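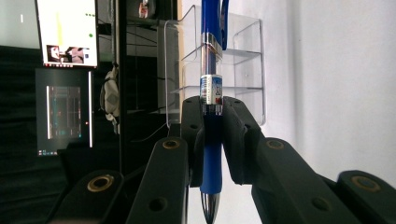 A ballpoint pen in the fingers of the hand-held gripper, in front of a clear acrylic organizer.

Balton is a small software company in Berkska that writes the part of a robot system most customers never open. Its main product, Skiltetti, takes recordings made with hand-held grippers, works out where the gripper was at every moment, checks the result, and hands it over in a form that a training run can use. A second program, Barbu, turns what a trained model wants to do into motion that a particular arm can follow.

I spoke with the engineer who leads work on both. We had agreed on an hour and went well past it, mostly on the subject of clear plastic.

"People ask about the model first," the engineer told me. "I understand that, it's the part that gets written up. My week is spent on timestamps and bad poses. If the pose is off by a few millimeters when the fingers close on a pen, the model learns to close beside the pen, and it will do that very faithfully."

Pens come up a lot in conversation at Balton. The team uses desk items for most of its own recordings: pens, holders, small organizers, things that are cheap and easy to replace. A pen is narrow, so a small error in position shows up right away. It is also the same along much of its length, which gives the software little to go on when it tries to tell how far up the barrel the fingers are.

"With a box you can be sloppy and still pick it up," the engineer said. "With a pen you grip it or you don't. And then you have to put it somewhere, usually upright, and the angle you picked it up at comes back to bother you. We went a whole month grading the pick and the place separately. Both scores looked fine. Then we scored them together and had to go back and rewrite the segmenter."

The segmenter is the piece of Skiltetti that cuts a long recording into tasks. It used to rely on the width of the finger opening alone: fingers close, something has been picked up; fingers open, it has been put down. That worked until the team looked at how people handle things when they are not thinking about it. They squeeze, let go a little, turn the object, squeeze again. The old version cut each of those into its own task.

"You'd get a task that was half a second long and it was somebody fixing their grip," the engineer said. "Now we look at the opening, the speed of the hand, and whether the thing between the fingers moves along with the fingers in the image. If it moves with the fingers you're still holding it. Simple enough to say. It took us from April until most of the summer was gone."

The current test set has 2,000 recordings. Every new build of Skiltetti is run against all of them overnight, and by 8 in the morning there is a report listing every recording where the new build disagrees with the old one. The engineer reads that list before anything else.

"I don't look at the average. The average goes up a tiny bit every time and it makes everyone feel good. I look at which ones flipped. On one build the average improved and 73 recordings got worse, and when I opened them, nearly all of them had something transparent close to the camera. So the average told me to ship it and the list told me to stop."

They stopped. The cause was a change to the way the tracker chooses its landmarks. To know where the gripper is, the software follows small points in the picture from one image to the next and works backward to the motion of the camera. It needs points that stay put in the world. A bend in clear acrylic gives off a thin bright line that looks like an excellent point, sharp and high in contrast, and it slides along the plastic as the camera moves.

"A reflection is a landmark that lies to you," the engineer said. "It's consistent, too, so the usual outlier check lets it through. Random noise we can throw away. A highlight moves smoothly, in a believable direction, at a believable speed. The tracker sees ten of those and decides the camera moved a little more to the left than it did."
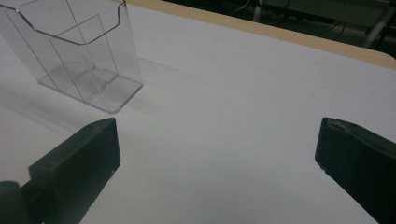
A plain table makes this worse, the engineer went on. On a cluttered desk there are hundreds of honest points to outvote the bad ones. On a white surface there might be only a few specks and an edge, and then the shiny lines in the plastic win by sheer number. Wood grain would help. So would a patterned mat, and some teams do lay one down.

"We talked about mats. You can tell a customer to record on a mat, and they'll get nice poses, and then the robot goes to work on a table without one. I'd sooner have the software cope with the table. Or have it say that it can't, and why."

Saying that it can't is a feature the engineer is fond of. Skiltetti used to give each recording a single quality score, a number between zero and one. Customers would choose a cutoff and keep everything over it. The number hid too much. A recording with one terrible second could score the same as one that was slightly poor all the way through, and those need different treatment. The score is still there, mainly out of habit, but beside it is now a strip showing confidence over time, with a plain reason attached to each dip: too few points, too much blur, points that don't agree with the motion sensor.

"The motion sensor is what saved us on the transparent stuff," the engineer said. "It drifts, so you can't trust it for long, but over a short stretch it's very good. If the image says we moved left and the sensor says we didn't, we take the group of points that voted left and look at them harder. If they all sit in one patch of the picture, they probably belong to one shiny object. We turn down their weight and solve again."

The second pass adds time to each recording. When it was first put in, it ran on everything and the overnight job was still going at lunch. It now runs only where the first pass and the sensor disagree by more than a set amount. The engineer called that amount the most argued-over constant in the code and declined to give its value, on the grounds that it would be different by the time anyone read it.

I asked about Barbu, and whether it ever gets blamed for problems that start further up.

"All the time. It's the last thing before the motors, so when the arm does something ugly, people open a ticket against Barbu." A person with a gripper in hand can reach over an object, tip the wrist and come in low without giving it any thought. An arm bolted to a bench may not be able to make that move at all, or may have to swing its elbow through something to do it. Barbu checks each recorded path against the arm it is meant for and marks the stretches that can't be followed.

At first it only checked when the model was already running. Moving that check forward, to the point where the recordings come in, was in the engineer's view the most useful change of the last 2 years. "It was maybe a few hundred lines. We already had the code, we were calling it in the wrong place. Customers had been training on motions their robot couldn't make, and then paying us to find out why it hesitated."

It did cause some bad feeling. One customer sent in a large batch and learned that much of it was out of reach for the arm they had bought. Balton added a setting that lets the user try other mounting positions before throwing anything away — raise the base, turn it, bring it closer — and see how much of the batch comes back. The engineer says this is now often the first screen people open, ahead of the recordings themselves.

For the gripper fingers there is a smaller problem that the team has left alone so far. Finger tips wear. They pick up scuffs and flecks, and the tracker, which is told to ignore the area where the fingers are, uses a fixed mask drawn for a new pair. When the fingers are swapped for a different shape the mask has to be redrawn by hand, and people forget. The tracker then locks on to a mark on a finger tip, which never moves in the image, and concludes that the camera is standing still.

"That one's embarrassing, it's a file somebody has to remember to edit," the engineer said. "We should be estimating the mask from the recording. Anything that stays in the same pixels the whole time is attached to the camera. There's a branch that does it. It also masked out a table edge when a person held very still for a while, so it's staying a branch."

The next release of Skiltetti will include the second pass for transparent objects, turned on by default. Automatic masks will wait. The engineer would also like to drop the single quality score from the export file, and expects to lose that argument again, as at least one customer's scripts read it on every run.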